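Hendmont Rules

The Hendmont Rules are a set of working practices for recording household tasks with hand-held grippers, the kind a person carries around and squeezes so that a robot may later learn to do the same thing without complaint. They cover how a task is set up, how it is carried out, what counts as a usable recording and what has to be thrown away. They take their name from the town of Hendmont, where the first version was written, and where it is fair to say they remain better known than anywhere else.

The Rules are voluntary. They have no legal force, carry no certificate and have never been adopted by a standards body, although a draft was once sent to one and is presumed to have arrived.

Background

The first version grew out of a disagreement between two firms, Sunen and Csizmadia, which had agreed to share recordings of people folding, hanging and sorting clothes. Each firm found the other's material impossible to use. Sunen's operators began every recording with the gripper already closed on the cloth. Csizmadia's operators began with a slow approach from across the room, and some of them stopped on the way to straighten things. Of 3,000 recordings exchanged in the first batch, 105 were judged by both sides to show the same task.

Faustino Orozco, then in charge of operator training at Sunen, proposed a one-page list of dos and don'ts. Wiesława Sowa of Csizmadia replied with a list of her own, which ran to 20 pages and included a glossary. The version the two firms signed on Dec 12, 2018 was closer in length to hers and closer in tone to his. The glossary survived, including its entry for "sleeve."

Scope

The Rules apply to tasks done by a person holding one or two grippers in an ordinary room. They don't apply to robot arms, which have safety standards of their own, or to bare hands, which were ruled out after a long argument about gloves. Cooking was left out of the first version and is still left out. Laundry takes up more than half the text.

The room

Part 1 deals with the place where the work is done, and its central demand is that the room be left alone. Operators may remove anything sharp, breakable or alive. Otherwise shelves stay full and the things on them stay where the household put them. The drafters had noticed that people who know they are being recorded tidy up first, and that a robot trained on tidy rooms has a poor time of it in any other sort.

The same part asks that floors be clear for one full step in every direction the operator means to move. Cords are to be pushed against the wall. A rack or shelf that wobbles must be steadied before work starts, and the operator is told to test this with a hand and not with the gripper.

The garment

Part 2 sorts clothing into plain, fastened and difficult. A towel or a T-shirt is plain. Anything with buttons or a zipper is fastened. A garment with a hood, a drawstring or a lining that likes to come out by itself is difficult, and many manage all of these together. Difficult garments must make up a fixed share of any set of recordings, a clause put in after one supplier delivered a month of washcloths.

Operators must not pull a drawstring to move a garment, however inviting it looks. The fingertips should take hold of the cloth itself, on a double layer or a seam where there is one. Zippers may be open or closed at the start but the choice has to be noted, and printed lettering or patches on a garment are no reason to leave it out.

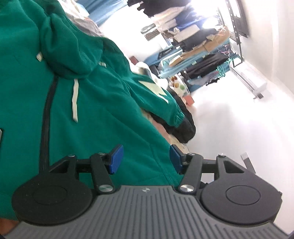 Hand-held gripper with blue fingertip pads, held open over a green hooded jacket.

Handling the gripper

Part 3 is the section most often quoted, chiefly by people who have been corrected under it. Each recording starts with the fingers open and apart. The operator approaches the cloth at a steady pace, closes once, and moves only when the grip is firm. Closing, opening and closing again in quick succession is called "nibbling" and is marked down.

A free hand may hold or steady the garment where the task sheet allows it. This was the hardest clause to agree. Orozco wanted free hands banned on the grounds that a robot would not have one. Sowa pointed out that she could not fold a winter coat with a single gripper, and invited him to demonstrate. The clause was passed the same afternoon.

Before each session the operator wipes the fingertip pads, checks the pivot screws for play and squeezes the gripper fully shut and fully open. Dust on the housing is to be ignored. Dust on the pads is not.

Failures

Part 4 requires that failed attempts be kept. If the cloth slips, the operator carries on and picks it up again, in the same recording, without starting over. Sighing is permitted. A recording may be thrown out only if the equipment stopped working, the wrong task was done, or someone who had not given consent came into the room.

This part met with the most resistance, as operators were paid by the finished task and had come to think of a dropped sleeve as a matter between themselves and the sleeve. The October revision moved payment to an hourly basis for all firms claiming to follow the Rules, and complaints dropped off.

Rest and safety

Operators may work with a gripper for 37 minutes at a stretch. The figure was a compromise between two proposals and has no other known basis. Breaks are to be taken with the gripper put down, a point spelled out in the text after it proved necessary. Work on the floor or over a low bed requires a change of position between tasks, and no operator may be asked to climb.

Homes used for recording must be shown to their occupants before and after. Letters, medicine and screens are covered or taken out of the room. Underwear is allowed only if its owner has agreed in writing, and few have been asked.

Reception

A third firm, Rorkier, took up the Rules a year after they were signed, apart from Part 4, and describes its practice as "Hendmont-style." Sowa has objected to the phrase in print. Critics have said that the Rules are too fond of laundry, that "difficult" is a judgment about the operator as much as the garment, and that a household in Hendmont is not a household everywhere. Supporters tend to answer that the recordings can at least be compared with one another now, which was the original request.

Revisions

Later changes have been small. Fitted sheets were moved from plain to difficult. The definition of "folded" was widened to take in anything that stays flat when left alone. A proposal to add a fourth class of garment, for duvet covers only, has been held over to the next revision.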